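Temps de lecture : 5 min
Classé dans : Atelier partagé > Carnets de bord > Robotique

Carnet, décembre, reprise vers 20 h

Bon, je reprends là où je m'étais arrêté, c'est-à-dire au milieu d'un message d'erreur. Le bras du fond partait en butée dès que je lui demandais de s'approcher du bac, et j'ai passé une bonne partie de la soirée à accuser la cinématique inverse (à tort, pardon à elle). C'était l'origine du repère. Dans le fichier de la cellule, j'avais mis le zéro sur le coin de la table, et dans le script d'Abilio il est au pied du premier bras. On travaillait donc chacun dans notre monde, très contents de nous, et les deux mondes ne se parlaient pas.

Corrigé : tout est maintenant rapporté au coin de la table, point. Abilio Pastor, si tu lis ceci, ne touche plus à la ligne 2871 du script de scène, c'est là que le décalage est appliqué et je ne veux pas le chercher une deuxième fois !

Rappel pour ceux de l'atelier qui prennent le train en marche : on monte une petite cellule de tri à deux bras, et avant de percer quoi que ce soit on la fait tourner en simulation. Le projet s'appelle Dileck sur le serveur partagé (le dossier Pilell, c'est l'ancienne version à un seul bras, gardez-le en lecture seule, il y a encore des réglages que je veux récupérer). Pour l'instant le bac vert trois compartiments est posé en long sur la table, et le but du jeu est d'y ranger de petites pièces sans que les bras se gênent.

J'ai d'abord refait le mouvement d'approche. L'ancien descendait en biais, ce qui est joli à voir mais catastrophique dès qu'il y a une cloison à passer : les doigts accrochaient le bord une fois sur trois. Maintenant le poignet se met à la verticale bien avant, avec un palier à 100 mm au-dessus du plateau, et ensuite on descend tout droit, lentement. C'est moins élégant et je m'en fiche.

Ensuite j'ai mis le deuxième bras en attente haute, loin derrière, pour ne garder qu'un seul problème à la fois. J'aurais dû commencer par là. Les coudes se croisent assez facilement sur cette table et le détecteur de collisions se met à hurler pour un oui ou pour un non, on ne sait plus quelle alerte regarder.
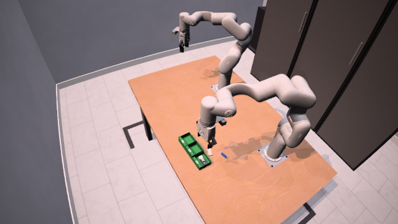

Pourquoi passer par la simulation alors que la table est déjà à l'atelier ?
Parce qu'un choc dans le simulateur coûte un redémarrage, et qu'un choc sur la vraie table coûte une pince, un après-midi de démontage et la bonne humeur de tout le monde. On y déplace aussi les pieds des bras en deux clics, ce qui évite de transformer le plateau en gruyère.

Pour la prise elle-même, j'ai commencé par le petit bloc crème, à côté du bac. Le cylindre bleu, on verra après : couché comme ça, il va sûrement rouler au premier contact, et je n'ai pas encore réglé les frottements correctement. J'ai mis une valeur au hasard dans le fichier (oui, je sais) et il faudra la remplacer par quelque chose de mesuré. Desjardins, le magasin au bout de la rue, a des chutes de mousse dont je voudrais garnir les doigts, donc autant attendre de les avoir en main avant de régler quoi que ce soit.

Série du soir : 200 essais lancés d'affilée avec le bloc seul, position de départ tirée au hasard dans un petit carré. J'ai 8 échecs, tous du même genre : le bloc est pris de travers, il pivote dans la pince et il se pose sur la cloison au lieu de tomber dans le compartiment. Franchement je suis ravi, la semaine dernière on ne finissait même pas la série ! Les journaux sont dans le dossier habituel, j'ai ajouté la graine aléatoire dans le nom du fichier pour qu'on puisse rejouer un raté précis.

Deux choses qui m'agacent encore. La première, c'est le temps de calcul quand les ombres sont activées, je les laisse pour les captures et je les coupe pour les séries. La deuxième, c'est la fermeture de la pince : elle est pilotée en position et il faudrait passer en effort, sinon dès qu'on changera d'objet il faudra retoucher la consigne à la main. Abilio avait commencé une branche là-dessus (giltby, je crois, ou alors c'est celle du convoyeur ?), à vérifier avant de réécrire la même chose dans mon coin.

À faire la prochaine fois :
- tourner le poignet d'un quart de tour quand le bloc est présenté de travers
- relancer la même série avec les mêmes graines, pour comparer
- sortir le deuxième bras de son attente haute et lui donner le côté gauche du bac
- demander à Abilio où il a rangé le gabarit de perçage des platines

J'ai laissé le poste allumé avec une série en cours, merci de ne pas l'éteindre avant midi.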